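Redemanuskript: Wer zahlt, wenn keiner fragt? Notizen zum Vortrag im Gemeindesaal Clusurley

Seite drucken | Per E-Mail versenden

Begrüßung kurz halten. Mikro prüfen. Nicht wieder mit dem Wetter anfangen.

Einstieg: Im Juni haben wir vor dem Tor von Brudier gestanden, mit Transparenten und einem Megafon, das nach einer Stunde den Geist aufgab. 388 Unterschriften hatten wir dabei. Die Lokalzeitung berichtete am selben Tag über die Neubepflanzung des Kreisverkehrs. (Pause. Hier lachen meistens ein paar.)

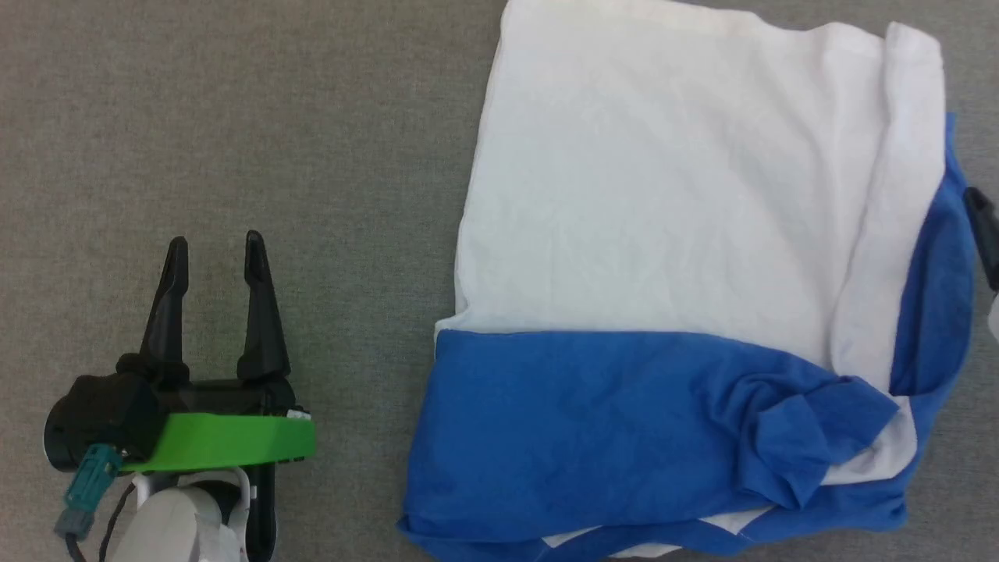

Worum es ging: Praktikum bei Brudier, sechs Monate, 40 Stunden die Woche, Vergütung »nach Absprache«. Die Absprache lautet null. Dafür gibt es Obst.

Zwischenfrage ans Publikum: Wer hat nach der Ausbildung umsonst gearbeitet? Hände zeigen lassen. Wer hat es einen Einstieg genannt? Hände oben lassen, bis es unangenehm wird.

Dann zur Miete. Ein Zimmer in Clusurley bekommt man, wenn die Eltern bürgen. Die Eltern bürgen, wenn sie selbst etwas haben. So sortiert sich der Nachwuchs, ganz ohne böse Absicht, versteht sich.

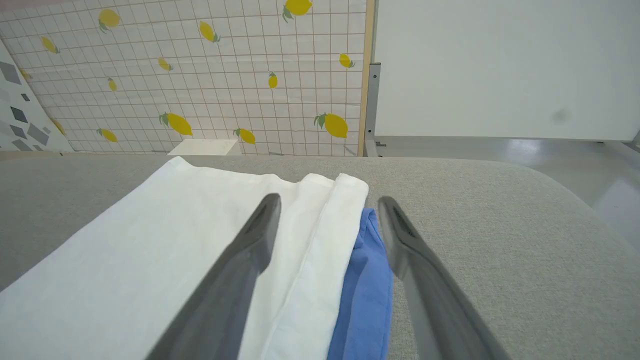 Gegenargument fair vortragen (Tempo rausnehmen!): Die Betriebe sagen, Einarbeitung koste Geld. Stimmt. Die Büroräume kosten auch Geld, und trotzdem bittet man den Vermieter selten, sechs Monate lang Erfahrung zu sammeln.

Beispiel Sillo: zahlt seit dem Frühjahr Mindestlohn, ab dem ersten Tag. Der Untergang blieb bislang aus. Nicht zu dick auftragen, die Kantine dort ist weiterhin eine Zumutung.

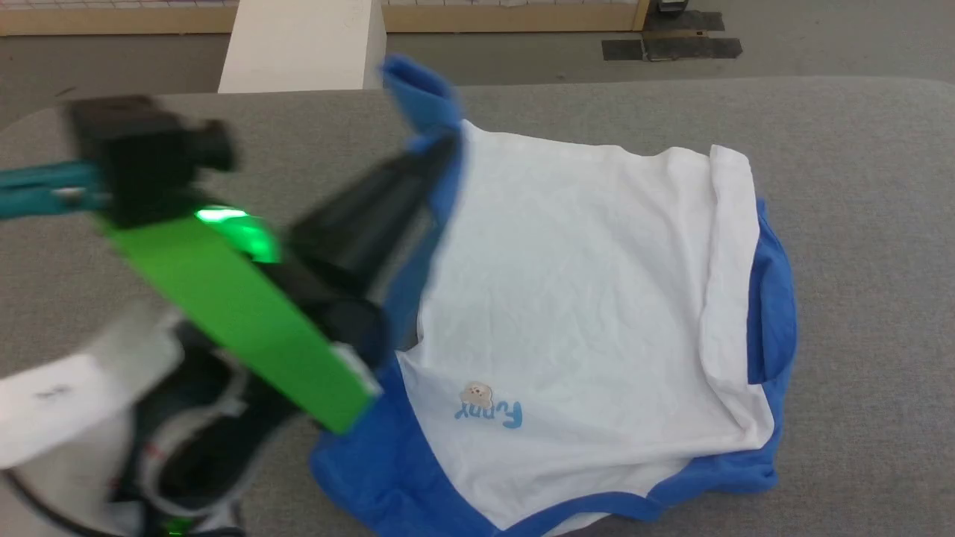

Forderungen, langsam lesen:
– Vergütung ab dem ersten Tag, schriftlich
– keine städtischen Aufträge an Firmen, die Praktika nicht bezahlen
– Bürgschaftsfonds für Mieter in Ausbildung

Falls jemand nach der Todorova-Stiftung fragt: Sie hat uns einen Leitfaden zur Dialogkultur geschickt. Wir haben uns bedankt.

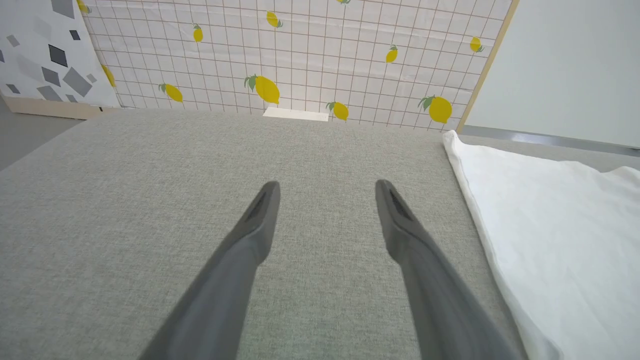
Schlussteil: nächste Ratssitzung, 18 Uhr, Besuchertribüne. Wer redet, meldet sich vorher an, das Formular liegt am Ausgang. Kugelschreiber bitte zurückgeben, es sind meine.

Kommentare

kellertreppe: War da. Die Sache mit den Händen oben war gemein, aber ich hätte mich sonst nicht getraut.

M. aus C.: Und wer bezahlt den Fonds? Das hätte ich gern vor dem Schlussapplaus gehört.

obstkorb: Bei uns gab es nicht mal Obst.

Kontakt | Copyright beim Verfasser | Nach oben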